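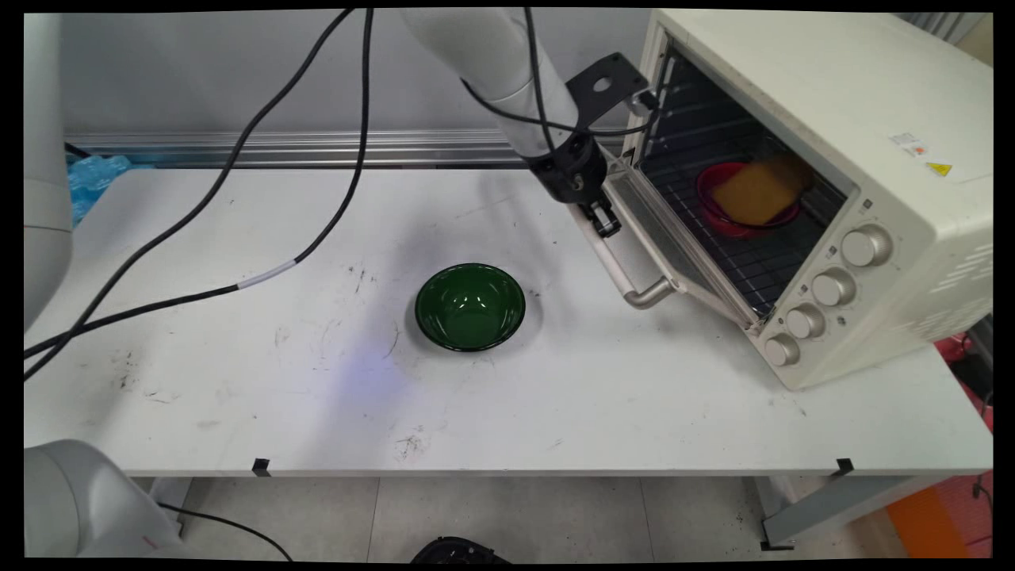

ok a few people asked what I do all day now that I've moved over to the data side at Prarer, so, a thread. The short version is that I make toast for a living (there is no toast)

1/
We're collecting demonstrations for a policy that has to work a toaster oven. Open the door, move a bowl, move the food, close the door, turn a knob. A person drives the arms through it, we save the whole thing, and then we do it again. And again! The goal for this task is 2,000 good episodes and we want them by the end of April.

2/
Why so many? The first batch was 200 and the policy that came out of it was so confident and so bad. It learned one path to the oven and would fly that path no matter where you had put the bowl. Slide the bowl over by the width of your hand and it would close its fingers on air, lift the air very carefully, and deliver the air to the oven.

3/
So now we move stuff. Before every episode the bowls get a new spot from a little script Rongrong Song wrote, which prints a position and an angle and which bowl starts where. I used to do it by feel and thought I was being super random. Rongrong plotted my placements and they were a blob. One blob, right where my arm naturally reaches. Humbling

4/
The green bowl is my nemesis btw. Dark glass, shiny, picks up every light in the ceiling as tiny white dots. The red one is a dream by comparison, you can find that thing from across the building. I asked if we could drop the green one and was told that's exactly why it stays in. Fine. FINE.

5/
People always ask about the grasping but the door is the hard part. With the door all the way down it sticks out over the table and there's this awkward pocket right beside it where the gripper likes to end up. Come in too low and you bump the handle, come in too high and you're pointed at the top of the oven. I do a little pause next to the door to line things up before going in.

6/
About that pause!! Wafula Rugemalira trains the models and came over to ask why the policy kept stopping next to the oven for two seconds like it had forgotten what it walked into the kitchen for. That was me. That was my pause. It had learned my hesitation perfectly. We now trim the long ones, and I'm trying to line up while I'm still moving, which feels like learning to parallel park all over again.

7/
Food: flat yellow-orange slice, goes in the red bowl, bowl goes on the rack. You want it lying flat. It does not want to lie flat. It leans on the rim any chance it gets. We went back and forth on whether leaning counts as a success and ended up with "in the bowl and stays in the bowl when the bowl moves," so leaning is fine. Hanging off is a fail. Our label sheet has a whole paragraph on this now.

8/
And we keep the fails! Separate folder, tagged with what went wrong. Missed grasp, dropped food, door bump, operator sneezed (one episode, mine). The one kind I really push for is the recoveries, where you fumble it and then fix it without starting over. Wafula says 80 of those did more for the last model than a whole extra day of clean runs.

9/
Four knobs on this oven, and the top one's the biggest. Easy for me, a nightmare to label. "Turn the knob" is a useless instruction and I typed it for a whole morning before Rongrong caught it. Now it's "turn the top knob," "turn the second knob from the top," and so on down to the one by the hinge. If you're starting a set like this please write your wording down on day one. I re-typed so many lines.

10/
Things I check before hitting record:
cables hanging with enough slack to reach the far side of the table
oven hasn't crept (it creeps)
door where the script says it should be
nothing from the last run still on the rack
my sleeve is not in the shot

I skipped the second one for a whole afternoon once and the oven had wandered far enough that we re-shot the lot.

11/
Someone in the replies asked why not just do it in simulation. We do some! The group on the Skendberg project does tons. But the squishy slice is a pain to simulate and so is shiny glass, and the scuffs on our table come free of charge. Real table, real scuffs, lots of them.

12/
How long does one take? On a good run, under a minute including the reset. The reset is more work than the episode if I'm slow about it. I do mine in blocks and then get up and walk around, because by the end of a long block my demos get sloppy and the model will happily learn sloppy.

13/
Running count across all our kitchen tasks as of this morning is 3,641 episodes, and the oven one is the slowest to grow. Next up is the same thing starting with the door closed, which means the pull on the handle has to be in there too. I have tried it nine times and liked two of them.

14/
Will post the label sheet once Rongrong has cleaned up my spelling. If you do teleop and have a good trick for shiny bowls please tell me, I'll take anything. Back to the oven, my block starts at 2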